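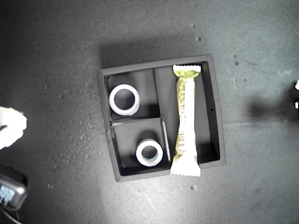
**Packing assistants, part-time - Skostulham**

Wongsuwan is taking on 2 packing assistants for the small goods room at Skostulham. The work is filling compartment trays by hand: snack bars, rings and other small items, each put in its own section according to the packing sheet for that order. Filled trays are checked, covered and stacked for the afternoon collection.

**Hours and pay**

19 hours a week, mornings only, starting at 8. The post runs from March for six months, with a chance of longer. Pay is monthly, at the site's standard packing rate. Travel costs are not covered, but there is free parking behind the building.

**What you will do**

- fill trays from the sheet and sign for each batch
- set aside split wrappers and damaged trays
- wipe down the worktop between batches
- print and fix labels using the Stino system (we will train you)
- help with the monthly stock count

**What we ask for**

You need to be able to read a packing sheet in English and handle small items for long stretches. Most of the work can be done standing or on a high stool. Past packing or kitchen work is useful but not required. Some of the bars contain nuts, so please tell us before a visit if you have an allergy.

Clean, closed shoes are needed. Overalls and gloves are supplied.

**How to apply**

Send a short letter and your work history to Wongsuwan, Unit 617, Zutitz Yard, Skostulham, quoting reference 1581. Say which mornings you can't do, if any. Applicants we would like to meet will be asked in for an hour's paid trial at the bench.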